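Hutach Service Desk
Ticket 304: Assist mode pauses during suturing, skills lab station 4
Status: Closed, follow-up moved to training
Product: Hellwig assist module, Losex instrument drivers
Reported by: Wiebke Ackermann, skills lab
Assigned to: Moataz El-Sayed

Ackermann, 08:40
Station 4 drops out of assist mode partway through a running suture. Console shows "hold, thread path" and both arms stay where they are until the operator presses resume. Happened 10 times during the morning block in April. No fault lamp. Manual mode is fine. Staff have started leaving assist off, which defeats the purpose of having it.

El-Sayed, 09:15
Please attach an overview still with needle and thread visible, and leave the station powered on. Do not clear the log.

Ackermann, 09:50
Attached. 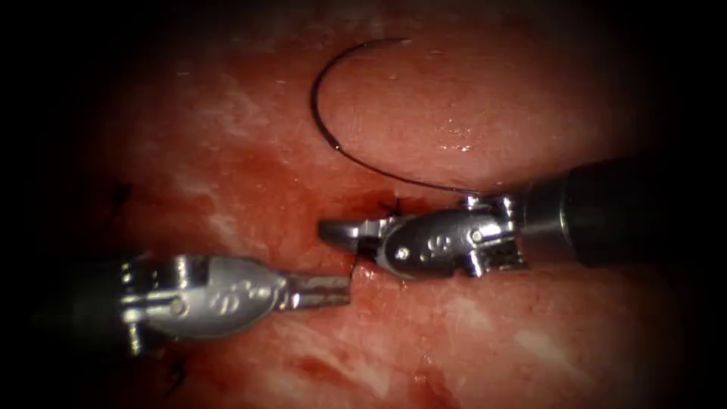

Station 4, overview. Needle on the tissue, thread running to the right instrument.

El-Sayed, 10:30
Thanks. Log pulled. All holds carry the same code. The module loses confidence in the thread path when it cannot separate the thread from a shaft or wrist, and it stops by design. Cable tension and joint calibration are within limits on both arms. I do not see a mechanical fault.

Two checks, in this order:
1. Confirm the driver version on the station. Service menu, second page.
2. Repeat with the hold delay at its default value. Someone may have shortened it.

Ackermann, 11:20
Driver matches the other stations. Hold delay was at the minimum. Pirjo Miettinen set it there for the beginners' course and it was never put back. Returned to default. One hold in the next block, none after that.

Second view from the same station:

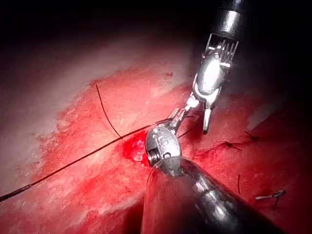 The remaining problem is with the work itself. Before the module came in, the table assistant watched the thread and told the operator when there was slack to take up. With assist on, the assistant's job is listed as "monitor console." When a hold comes up, the operator looks at the assistant, the assistant looks at the screen, and the screen only says hold. Sandamali Kanagaratnam assisted all morning and asked to have it noted that she can see a slack thread sooner than the message appears, but has no input to give the system.

El-Sayed, 13:05
Noted. There is no assistant input in the current release. Change request filed with the Fillance group, who own the console software. Until then, a verbal call from the assistant is allowed and the operator can pause manually. A manual pause is not counted as a hold.

Kanagaratnam, 13:40
Then the station card needs to say so. It currently tells the assistant to stay off the voice channel while assist is active. I would also like the hold count kept off the trainees' score sheets. People are rushing to avoid it.

Ida Vogler, training, 14:10
Card will be reworded. Hold count comes off the score sheet from the next course. Assistants will get a short session on reading hold codes, to be scheduled by me.

El-Sayed, 15:30
Station watched for 72 minutes at the default delay. No holds. Closing on the technical side. Reopen if the code returns with the delay unchanged.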